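# In Its Proper Box: The Hand Stamp at Drosbridge

The Drosbridge Museum of Office Work holds 511 hand stamps, most of them rubber on a wooden mount, a few of them brass. They were used to mark receipts, library slips, parcel dockets, dog licences and school registers. This article considers the stamps together with the ruled paper on which they were meant to land. 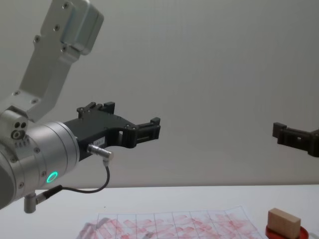
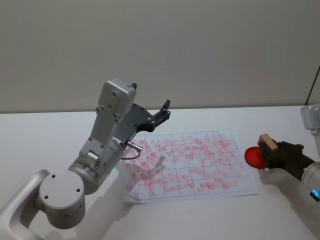
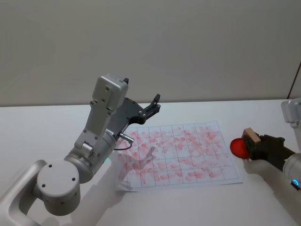

A hand stamp is of limited use without a place to put it. For most of the period covered by the collection, that place was a rectangle on a printed form, and the clerk's skill lay in setting the mark inside the rectangle, upright and legible, at the first attempt. The difficulty is easily underestimated. On the gridded sheet in the second picture, red marks overlap one another and run across the ruled lines, most thickly towards the top and the right, and nearly every cell has received something. Any supervisor at the former Porkum parcels depot would have sent such a page back to be done again. A stray mark in the wrong column of a Porkum docket sheet could place a parcel on the wrong van, and the depot's surviving correspondence contains a good many letters from people who had waited in for one.

## How the collection began

The museum received its first stamps from the Keane works, which made them in Drosbridge for 102 years and closed one February after the last member of the family retired. The firm had kept a proof of nearly everything it sold. These proofs were pulled in black on plain card, trimmed, and pasted into albums in order of customer, so that a replacement could be made when the rubber perished. The albums came to the museum with the contents of the finishing room, including two presses, a quantity of unused handles and the foreman's stool.

Tadhg Foley, who has charge of the collection, spent his first winter at the museum matching stamps to proofs. He found that the albums were reliable for large customers and poor for small ones. The borough library appears under four different spellings. A butcher in Mill Lane, who ordered a stamp reading PAID WITH THANKS, is filed among the churches.

"The albums were kept by people who knew the town and expected always to be asked," Mr Foley says. "They had no need of an index. We have had to make one."

The index now occupies 61 drawers. Readers may consult it by appointment, and are asked to return cards to the drawer from which they were taken.

## The ruled sheet

The stamps have always attracted more visitors than the paper has. The museum regards this as unfortunate, and in the new display the two are shown side by side for the first time.

Forms were ruled to suit the stamp, or ought to have been. The usual practice in Drosbridge was to allow a margin equal to the height of a capital letter on every side of the impression. A stamp bearing a single line of text needed a broad, shallow cell; a dater, with its band of months and its band of numerals, needed something nearer to a square. Offices that ordered their forms from one supplier and their stamps from another frequently discovered that the two did not agree. The waterworks used a receipt book for eleven months in which the stamp was wider than its box, and every receipt from that period carries half of the word RECEIVED in the column reserved for the amount.

The Tandard sheet was the local answer to this problem. It was a practice sheet, printed with nothing but a grid in thin lines, and sold in pads to offices that took on juniors. The new clerk was given a stamp, a pad and a stack of Tandards, and was told to fill every cell, beginning at the top left and working along each row as if writing. When a whole sheet could be filled without touching a line, the clerk was allowed to work on real paper.

Filled sheets were nearly always thrown away. The museum has nine, all from the same solicitor's office, where they had been used to line a cupboard. They show the usual faults. The first row is generally careful. By the third the marks have begun to lean, often to the right, and the lower rows show the effects of tiredness or of the approach of dinner time. One sheet has a neat column of marks down the left-hand side and then stops.

## Faults and their causes

The instructions issued with the Tandard pads list the common faults in some detail, and the list remains useful to anyone who stamps by hand today.

A pale impression was put down to a dry pad or to a light hand. Clerks were advised to test the pad with a fingertip before blaming it. A blotch with no clear outline usually meant too much ink, and the remedy was to press the stamp two or three times on scrap paper before returning to the form. A double image came from rocking the stamp as it was lifted. The instructions are firm on this last point: the stamp is to go down and come up "as a lift does in its shaft".

Marks that wandered over the lines were treated as a fault of posture. The clerk was to sit square to the desk with the sheet square to the body, and the forearm was to rest on the desk as far as the wrist. A sheet lying at a slant would produce slanted marks however steady the hand. Curling paper was another nuisance. Cheaper stock lifted at the corners in a warm room, and many offices kept a flat weight at each end of the counter to hold it down. The museum has several of these, including one made from the sole plate of a flat iron.

The list does not mention left-handed clerks, who had a particular difficulty with the order of work. Moving from left to right across a row, the left hand follows behind the fresh impressions and may be drawn through them. Two of the solicitor's nine sheets are smeared in just this manner, and a pencilled note on one of them, in another hand, reads "let her begin at the other side".

## Red ink

Red presents problems of its own. Banks and carriers favoured it for cancellations and for anything that had to be seen at arm's length, but the older red pads were slow to dry and printed unevenly. A fresh pad gave a dense colour that spread into the fibres of soft paper. The same pad, by the end of the week, gave a thin pink.

Ayman Nseir, an ink maker who has advised the museum on conservation, has examined the red impressions in the collection and divided them into those made with dye and those made with pigment. The dyes are the brighter when new. They are also the more likely to fade, and a number of the early cancellations can now be read only with the page tilted towards a lamp. The pigments have kept their colour but tend to sit on the surface of the paper, where they rub off on the facing page.

Mr Nseir has prepared a red for use in the museum's own workshops. It was tried on eight kinds of paper before one was chosen for the visitors' sheets, a plain white stock with enough sizing to keep the edge of the mark crisp. He recommends felt pads over foam, and would like all pads to be stored upside down so that the ink settles towards the face.

"People press far too hard," he says. "The rubber is made to meet the paper. If you lean on it, the mount comes down too and you have printed the edge of the block."

## At the long table

Visitors to the new display may try the work for themselves. The workshop room has been laid out as a counting house would have been, with a long table, good light from one side and a stool for each place. Every visitor receives a stamp, a pad and one ruled sheet, reprinted from an unused Tandard in the collection. A second sheet is available on request.

The stamps provided are modern copies, cut from the Keane proofs. Original rubber hardens with age and should not be inked. Visitors may choose from PAID, FRAGILE, NOT KNOWN HERE and a small device of a heron, which was made for a boating club and has proved much the most popular.

Attendants report that adults tend to begin quickly and slow down, and that school parties do the reverse. No marks are awarded. The museum does, however, keep a board beside the door on which completed sheets may be pinned, and sheets without a single crossed line are given the top row. At the time of writing there were four of them. Three were the work of retired post office staff, and the fourth was signed only with a heron.

Mr Foley has since added one of his own to the board, at a lower level. It is clean as far as the last cell of the fourth row, where the stamp has come down on its side.

The workshop room closes half an hour before the galleries to allow the pads to be covered. Sheets may be taken home once dry, and blotting paper is provided at the desk. The museum would be glad to hear from any reader who has a used Tandard sheet, in whatever condition, and in particular from anyone who was trained on one at the Porkum depot.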